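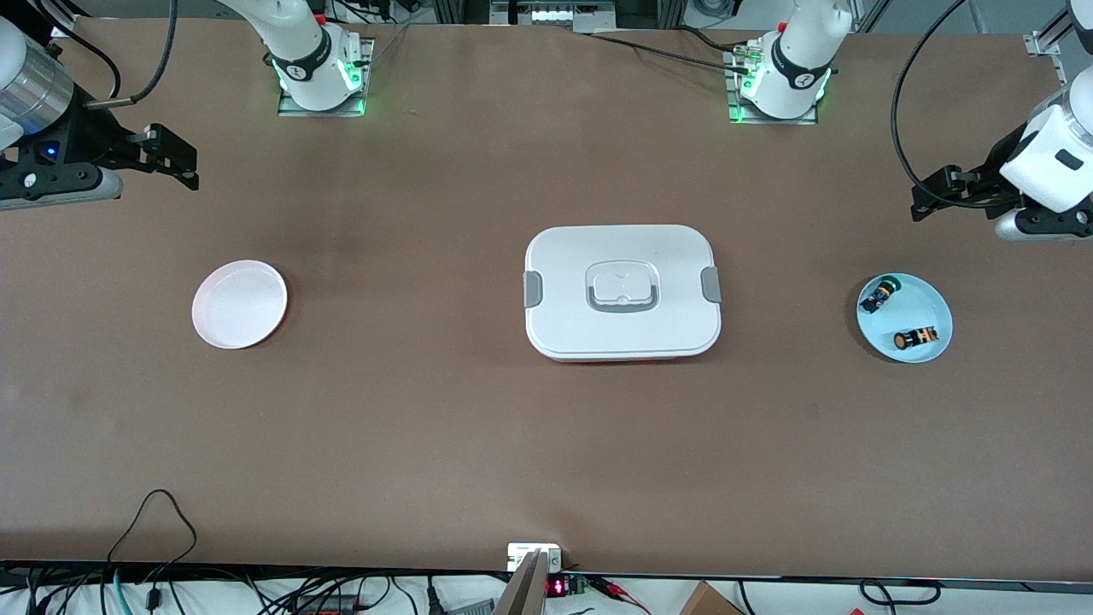 Hipólito Riquelme wrote in after the spring open evening to say that a club which spends a whole term on a lunch box ought to explain itself to the people paying for it. Fair enough. He sent four questions and other people have sent more, so we have put them together on one page. The answers are by one of the club's mentors, who was doubtful about the project when it started and is still doubtful about parts of it.

Mastdale Robotics Club: Frequently Asked Questions

What is the Lunch Box project?

It is the club's entry for the Garrido Challenge, a student contest in two-arm handling. Teams get a table, two arms, and a short list of household objects. The task this season uses a lunch box with latches, two plates and two small batteries. The batteries have to go from one plate to the other, and the box has to be opened and closed again along the way. Points are given for each step and taken off for anything dropped.

That's all it is. If you were told at the open evening that we are building a home helper, somebody got carried away.

Why would a robot need to do this?

It wouldn't. I have never met a person who needed batteries moved between plates. The organizers picked objects that are awkward in different ways. Batteries roll. A plate slides when you push on the rim. A latch has to be pulled in the right direction with the right amount of force, and the box has to be held still while that happens. Whether doing well at this means you would do well at anything else is a question I have asked the organizers twice, and I didn't get much of an answer.

Do the students program the arms themselves?

Partly, and I wish our own flyer was clearer on this point. The basic motion software came with the arms. Students write the task code that sits on top of it, they set the speed and grip limits, and they record the practice runs that the learning program is trained on. They also do the labeling, which is dull and takes up more of the term than the flyer lets on.

So is it artificial intelligence or not?

Some of it is a trained model and some of it is plain instructions in a fixed order. The group called Huvero (students choose their own team names, please don't ask me what it means) uses a trained model for picking things up and fixed steps for the rest. The other group, Doltach, wanted to train the whole task from start to finish. I told them I thought this was a bad idea with the data they had. They went ahead, and they are allowed to.

How many practice runs have you recorded?

1173 between the two groups as of April. It sounds like a lot. It isn't as good as it sounds, as a good share of the early runs were made with the plates in nearly the same spots every time, and a model trained on those gets lost when a plate moves over by a hand's width. The newer runs have more variety in them. We should have done that from the first week.

What is the success rate?

This is where I would ask people to slow down. Huvero's best session had 89 percent of battery pickups counted as good. That number has been repeated to parents, to the school paper, and to at least one sponsor as if the robot finishes the job 89 percent of the time. It doesn't. It was one step, in one session, on a table the students had set up for themselves. The full task from first move to closed lid works far less often, and we don't have enough judged attempts to put a number on it that I would sign.

If you want to know how any robot demo was scored, ours included, ask what counted as a try and who decided.

Why two arms? Wouldn't one be cheaper?

Yes, it would be cheaper, and for the batteries alone one would do. The latches are the reason. They are on the short sides of the box, at opposite ends, and a single arm tends to drag the whole thing across the table when it pulls on one. With a second arm you can hold the lid down. The carrying handle in the lid looks like a handy place to grab, but it is recessed, and the fingers don't fit into it very well. Three different students have had the idea of using it, and all of them gave up.

The price of two arms is that they can run into each other. A lot of the students' code exists only to stop that from happening.

Is it safe?

Students stay outside the taped line while the arms are powered for motion, and a mentor has a hand near the stop button. Speeds are kept low. Nobody reaches in to straighten a plate, even when it would be quicker. A student who does sits out the next session, and this has been enforced. I would rather be thought strict. The batteries used for practice are checked before each session and any with a dented end or a torn label are taken out.

What will my child learn?

Some things for sure: how to keep a log, how to change one setting at a time, how to read an error message all the way to the end. Those who stick with it learn a fair amount of Python. I am less certain about the larger claims. "Problem-solving skills" is on the flyer, and I don't know how you would measure that or what you would compare it with.

They also learn that most runs fail, and that you have to write down why each time. Some students like this. Some find it boring and leave for another club, and we don't try to talk them out of it.

Does my child need experience?

No. It helps to be patient and to be able to stay until 5:30.

Will the team win?

I doubt it. Schools that have entered for several years have more data and better habits. A place in the middle of the table would be a decent result for a first entry. Doltach disagree with me strongly and have asked that this be mentioned here, so it is mentioned.

Can visitors watch a practice session?

Yes, from 4:00 on, with notice to the club desk. Please come for an ordinary practice and not only the open evening. You will probably see the same pickup tried over and over, with long breaks while someone looks at a laptop. It gives you a better idea of the work than the prepared demo does.

Where do I send other questions?

To the club desk. If the answer is that we don't know, we will write that.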